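4.2 Surfaces and the case for bare worktops

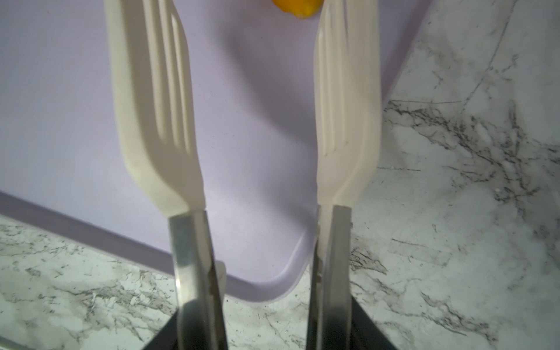

Figure 3. Lavender work surface, close view.

4.3 Does a plain surface help people tidy?

Advice on home tidying often claims that a single-color surface makes stray items easier to notice and so quicker to put away. We are not convinced. The claim goes back to a short trial by Plattner and Manalo, who asked 30 households to cover a kitchen table in one pale color and keep a diary through March. The diaries recorded less clutter, but the same people who laid the cover also wrote the entries, and they knew what the trial was for.

Chung and Yen tried again with 612 participants and found a much smaller effect. It vanished once the four largest households were left out - a detail given only in their appendix. Their pale surfaces also differed in sheen and texture, so color alone cannot carry the result.

A lavender surface such as the one in Figure 3 may well make a dark object stand out. Whether anyone then picks the object up is a separate question, and neither study watched people do it. Cheung's survey for the Drurkgate project asked 500 tenants how tidy they felt their tables were, which tells us about feelings and very little about tables. Until someone records the tidying itself, we treat surface color as a matter of taste.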